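Zeleke
14 Jul 2021
Reran the hanging task with the wrist torque term dropped from the policy input. 300 demos, same split as April. Success on held-out garments went up a little. Dark fabric is still the worst group.

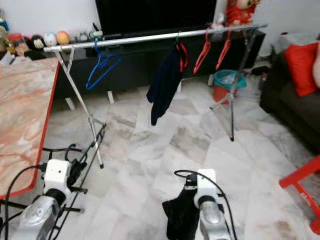 I didn't touch the grasp labels, so the gain has to come from the input change.

Tinano
Not convinced. With 234 eval trials a small bump could be seed noise. How many seeds?

Zeleke
4. All moved the same way.

Desten
I'd still want the torque term back for heavy stuff like jeans. Dropping it hurt us on towels.

Tinano
Post the per-seed numbers and I'll take another look.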